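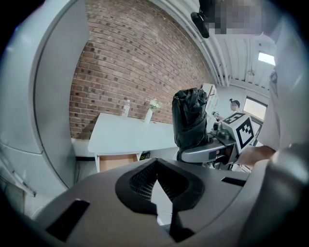
Are Bricks Really Stronger in a Pattern?

Shares 20 | Comments 3

Grown-ups love to say that bricks are laid in a pattern "to make the wall strong". Maybe so. But people say lots of things about walls, and you shouldn't believe them until you've had a go at checking.

Start with the pattern. Find a brick wall and look at where two bricks meet, end to end. Now look at the brick sitting on top. In a lot of walls, that brick goes right across the join. The next row does the same thing, and so on all the way up. Builders call this running bond. Each row of bricks is called a course, and the stuff between them is mortar, a mix of sand, cement and water that sets hard.

So is it stronger? Try it with toy blocks. Build one wall with every join lined up, straight from top to bottom. Build another with the joins staggered. Push each one gently in the middle with one finger.

The lined-up wall is really just a row of skinny towers standing side by side. Push one tower and it can topple without its neighbours doing much to help. In the staggered wall, each block rests on two others, so a push gets shared around. Lorcan Dolan, who is nine and lives in Dernbridge, tried this on a Saturday and wrote to tell us his staggered wall fell over too. Good! He pushed it harder. A pattern helps, but it isn't magic.

Here's another thing you may have heard: red bricks are painted red. Mostly they aren't. Many kinds of clay have iron in them, and when the clay is baked in a kiln at 1000 degrees Celsius, the iron turns a rusty colour. Clay with less iron, or with more lime, can come out cream or yellow.

And does a brick wall always hold the house up? No, and this one fools plenty of adults. Some brick walls are a single layer on the outside, with a timber or steel frame behind doing the heavy work. Some indoor "bricks" are thin slices glued on for looks. You can't always tell by looking at the colour or the pattern, so if somebody says they're sure – ask them how they know.

Don't push on real walls to find out, and leave loose bricks alone. Blocks on the carpet will do.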